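News from the bench: the tube arm has fingers now

Hello from Kavbridge! If you came through the workshop in April and wondered why one end of the room looked like a high school chemistry class, that was me and Ovidiu Pană, and I've been promising to write it up ever since.

Short version for anyone new to this newsletter: we're building an arm that can pick up a plastic centrifuge tube out of a rack, tip what's in it into a beaker, and put the tube back in the same hole. Humans do this without looking. We have spent an entire winter on it and I'd do it again (ask me after the next cable breaks, though).

The big job this time was fingers. The old pair had smooth faces and I'd convinced myself that smooth was fine, because they were lovely on square things like the wooden blocks we practiced with. Then we moved on to tubes, and a tube just turns in place when you squeeze it, very slowly, like it's trying to look at something behind it. So I drew up a new pair with a rough texture on the gripping faces and a long slot down each one so there's a bit of give. Ovidiu printed them overnight on the Trenell, which behaved itself for once, and we had them bolted on before lunch. I'd budgeted the whole day for that and spent the extra hours arguing about cable routing.

The second job was the table layout. We'd been putting things down wherever there was space, and then wondering why one run went beautifully and the next one didn't. Ovidiu finally drew a cross on the tabletop for the beaker. It's two lines! I can't believe how long we went without it. The racks still get moved around on purpose, and so do the colors, so that we're not just teaching the thing to reach for one spot in the air.
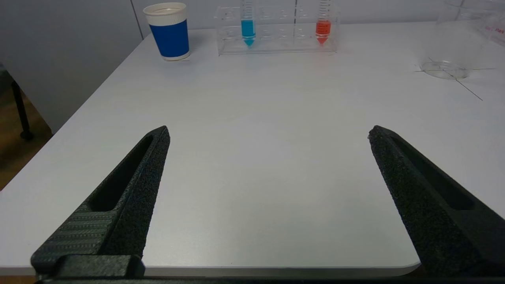
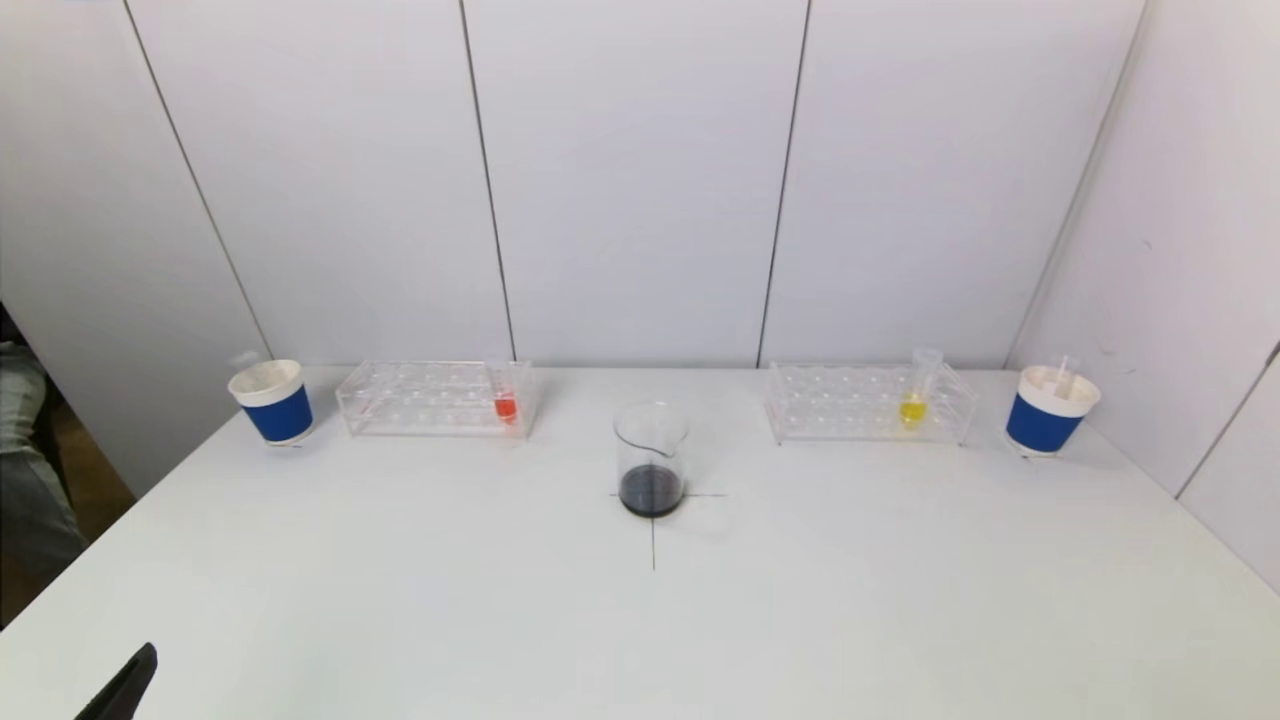
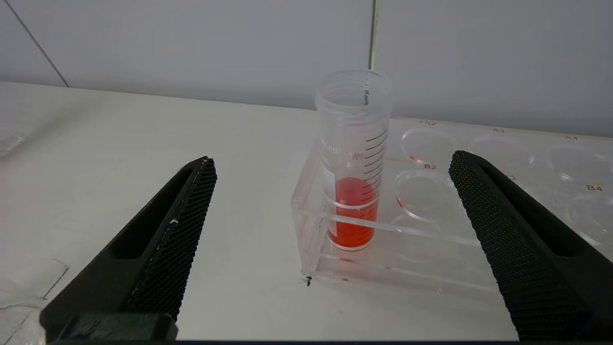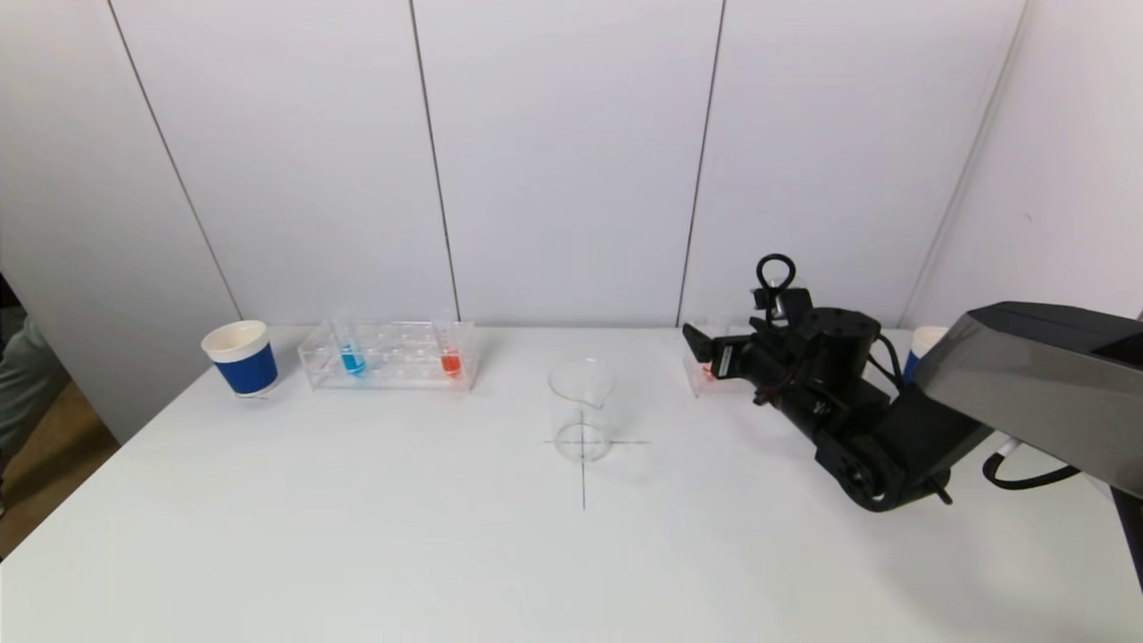
Colored liquid, clear racks and the white table at Kavbridge, April.

The liquids are water and food coloring, before anybody writes in. I started out with plain water and it was miserable, I couldn't tell from across the room whether there was anything in a tube or not. Red, blue and yellow fixed that. They also all end up in the same beaker if you don't rinse between runs, and you get a color I'd call swamp. My sink at home is still a bit swamp.

Clear plastic has been the other headache. Clear tube in a clear rack in front of a pale wall, with a clear beaker next door: the wrist camera has a much harder time with that than I do, and I have a hard time with it. We're using the Evalis board for the vision side and it's been great on speed, but it wants edges, and a clean rack under flat lighting hasn't got many. Things we've tried so far are turning off the overhead light nearest the wall (better), putting dark paper under the rack (better, but it slides), and me glaring at it (no change). The colored liquid helps here too, so for now the arm pretty much looks for the color first and works out the tube from there.

I've been keeping a log and we're at 101 tries with the new fingers. I'm not going to publish a success rate yet. The first bunch were me finding out I'd typed the wrong finger length into the settings, and I'd like to start the tally over before I brag. Ovidiu wants 2,000 tries before we call anything finished. I want to be alive when we finish. We'll meet somewhere in the middle.

Next up is the multi-well plate, meaning small amounts into small wells, and I expect to mop a lot. We also need to do something about the cables near the last joint, which stick out more than I like. There's a design by a fellow named Moldovan in the workshop binder, the green one, with a little clip-on guide that might do the trick. If you've built it, come talk to me first, please!

Anybody who wants a turn is welcome at the bench. Evenings after 7 are best. I could really use someone patient to reset the racks between runs, and someone who knows lighting better than I do, which is a low bar. If you've got spare racks at home, bring those along too, and I'll get the finger files onto the shared drive as soon as I've fixed the screw holes.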